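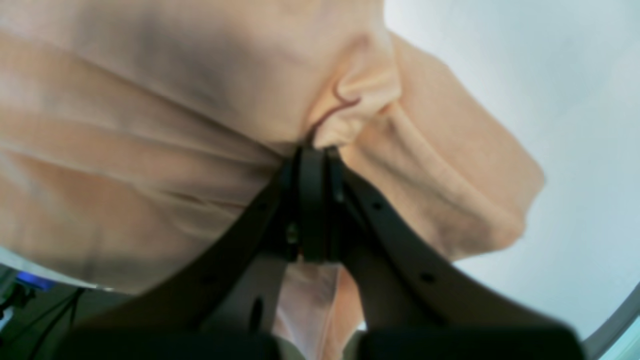 April, notebook, dye room side

Back on the madder question. Wakana Tamura left a note on my bench asking why the second batch came out so much browner than the first when the recipe card is the same for both. Good question! I had a guess (the water) and a worse guess (me), so I spent the morning trying to find out which.

What I did

1. Weighed out 13 g of ground madder per pot, same bag, the one from Ljungberg with the torn label. Two pots, 500 ml each. One got tap water, the other got the rainwater Edvin Dalen collects behind the Asolbridge shed.

2. Wool skeins went into the alum bath overnight, squeezed out but not rinsed. I know Ronja rinses hers. I never have and I'm not going to change two things at once.

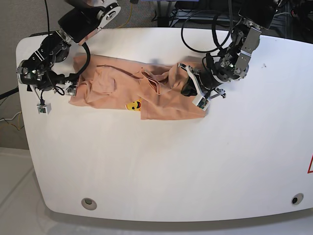
3. Brought both pots up slowly, lid off, and held them under 60 C. This is the boring part. The left burner runs hot and I had to keep sliding the pot half off the ring, so I stood there for most of an hour with a thermometer in each hand like a drummer.

4. Pulled the skeins at noon and hung them by the window, tap water on the left peg.

What came out

The tap water skein is a proper brick red, and the rainwater one is more of an orange, pretty but thin. Neither of them is brown. So the water matters, but it doesn't explain Wakana's batch, which is annoying because I'd already half written the email to her in my head. 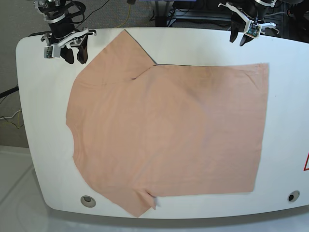
I went back through the pot log after lunch and there's a line from Vidar Westerberg on the brown day that just says "simmered, left it, phone call." If he let it climb past 70 for a while, that would do it - madder gives up its browns when it gets too warm. Haven't asked him yet. He's at Kanell until 3 and I'd like to ask nicely.

Also the scale drifted again. It read 5 g with nothing on it, then zeroed itself when I bumped the table. I reweighed both portions on the small scale and they were fine, phew.

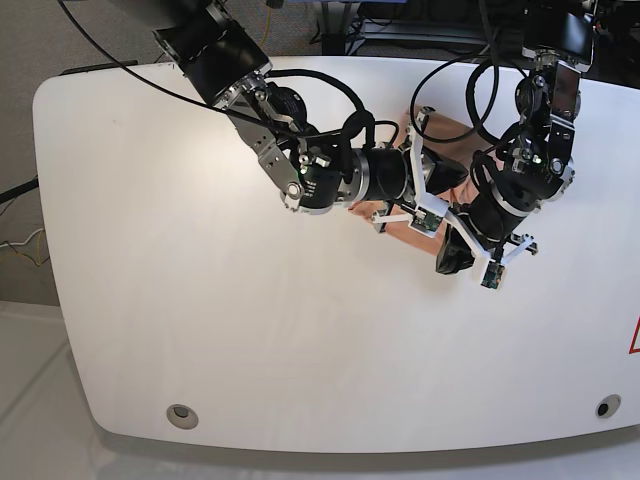 Next pot: tap water only, one skein held low and one taken up to a simmer on purpose, both out of the same alum bath. If the simmered one matches the brown sample (card 384 in the box) I'll call it solved and write the temperature on the recipe card in big letters. Idun wants a strip of each for the shade book, so cut those before anybody winds the skeins. And we're nearly out of alum, somebody please order more, I did it last time.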